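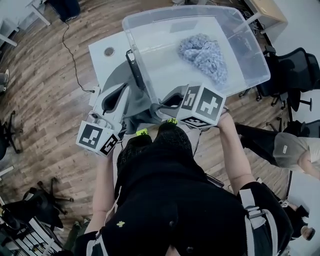 Fandness: Haushaltsinventare, Textkorpus, Version 3

Stand: 10. Mai 2024
Pflege: Shahla Hashemi, Wilmer Echeverri

Worum es geht

Fandness sammelt Listen, die Leute beim Ausmisten, Umziehen und Einlagern geschrieben haben: Kistenbeschriftungen, Kellerverzeichnisse, Zettel vom Dachboden. Enthalten sind 1.067 Listen von 242 Haushalten, als UTF-8-Text abgelegt, eine Datei pro Liste. Bilder gehören nicht zum Korpus.

Wer sich davon Aufschluss erhofft, was Menschen besitzen, sollte vorher den Abschnitt über die Lücken lesen. Eine Inventarliste hält fest, was jemand für aufschreibenswert hielt. Ob die Dinge in der Kiste lagen, hat niemand geprüft.

Herkunft

Der Grundstock stammt aus einem Aufruf, den Hatsue Wada im November über die Umzugsplattform Plito verbreitet hat. Die Teilnehmenden tippten ihre Listen selbst ab oder schickten Scans, die wir abgetippt haben. Eine kleinere Lieferung kam von Imai, einem Anbieter von Mietlagern, mit Zustimmung der Mieter.

Plito wirbt damit, dass die Nutzerschaft »einen Querschnitt« abbilde. Belege dafür haben wir keine bekommen. Wir gehen davon aus, dass Leute, die freiwillig ihre Kellerliste einsenden, ordentlicher sind als der Rest.

Felder

liste_id: laufende Nummer, nicht chronologisch
haushalt_id: Pseudonym, über alle Versionen gleich
ort: Keller, Dachboden, Mietlager, Wohnung, unklar
anlass: Selbstauskunft, Freitext
text: Wortlaut mit allen Schreibfehlern
kategorie: von uns vergeben, siehe unten

Kategorien

Die Kategorien haben Riku Ichikawa und Thulani Mokoena vergeben, unabhängig voneinander. Bei Werkzeug und Kleidung waren sie sich meist einig, bei »Deko« fast nie. Weihnachtsschmuck steht mal unter Deko, mal unter Saison. In Version 2 hatten wir das vereinheitlicht, und zwar schlecht: Ostereier landeten bei Lebensmitteln. Seit Version 3 liegen beide Urteile getrennt vor (kategorie_a, kategorie_b), und das Feld kategorie enthält nur noch Übereinstimmungen. Der Rest ist leer und soll es bleiben.

»Diverses« haben wir als eigene Kategorie behalten. Vorschläge, sie automatisch aufzulösen, gab es mehrere. Überzeugt hat uns keiner.

Bekannte Lücken

Wertsachen kommen kaum vor. Medikamente auch nicht. Kinderzimmer sind vermutlich unterrepräsentiert, messen können wir das nicht. 105 Listen haben keinen Anlass, 64 keinen erkennbaren Ort. Dialektwörter sind unverändert geblieben; das beigelegte Glossar ist unvollständig und an zwei Stellen umstritten (»Zeugs«, »Gruscht«).

Mengenangaben bitte nicht addieren. »Ein paar«, »viele« und »2 Kisten Kabel??« stehen nebeneinander.

Wofür es taugt, wofür eher nicht

Brauchbar für Untersuchungen zur Alltagsschriftlichkeit, zu Abkürzungen und zur Wortwahl bei Sammelbegriffen. Für Aussagen über Konsumverhalten würden wir das Korpus nicht nehmen. Behauptungen, Aufräumen mache zufriedener, lassen sich damit weder stützen noch widerlegen, auch wenn die Freitexte gelegentlich so klingen.

Das Suchwerkzeug Ato liest die Dateien ein, verschluckt aber Zeilen, die mit einem Bindestrich beginnen. Bei Listen fällt das ins Gewicht.

Lizenz und Korrekturen

CC BY-NC 4.0. Fehlermeldungen mit liste_id an die Pflege. Löschwünsche von Teilnehmenden werden in der nächsten Version umgesetzt, ältere Versionen nehmen wir dann vom Server.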